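Folding day in the back bedroom

Every December I get fed up with the clean washing living in a heap and have a proper go at it. Mwangi Rugemalira lent me her Urko folding board (she swears by it) and I cleared an afternoon. The rule was 37 tops before tea. Ha!

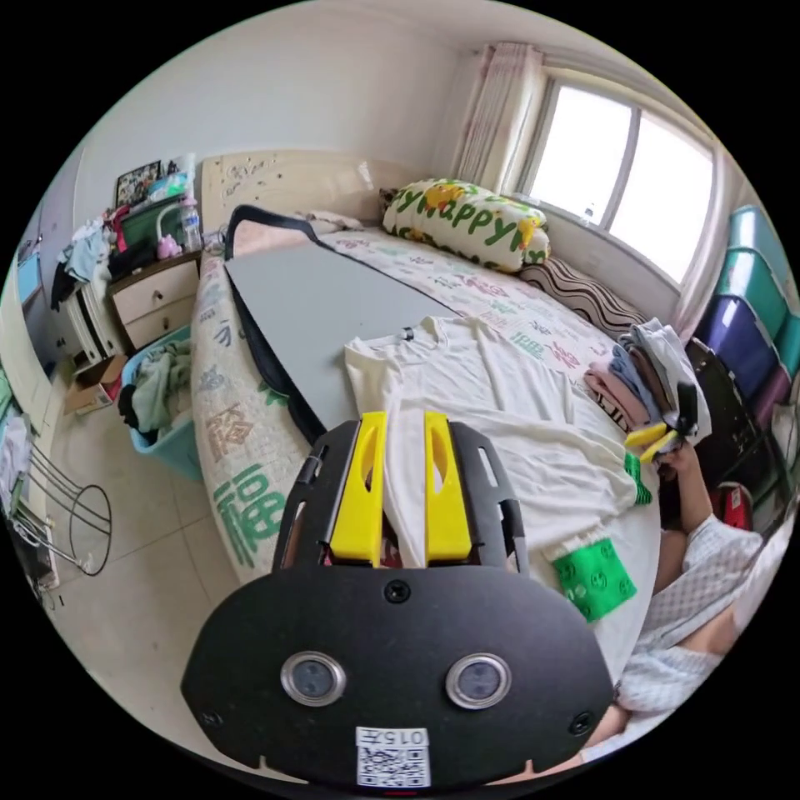 I'd started on the bed because it's the right height for my back, and the quilt stops things sliding about. T-shirts first, always. Jumpers are a different sort of misery and I save them for when the radio's good.

Sleeves are where I come unstuck. Kibet Ndung'u folds his in first and then does the hem, I do it the other way round, and we've argued over it for years. For a white T-shirt like the one laid out flat on the bed, with the checkered patch on it, I've come round to his way, as you get a nice smooth front to the pile!
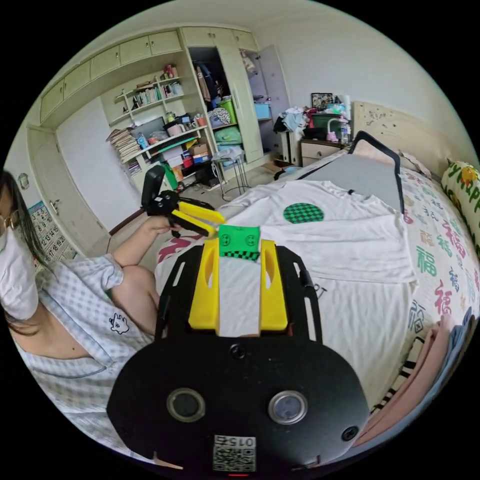
The wardrobe was always going to be the slow bit. I gave myself 2 hours and went well over. Dark clothes stay on hangers, with the green bin underneath, and the light blue storage box is getting a label as soon as I find my pen. Jumpers next, then the drawers.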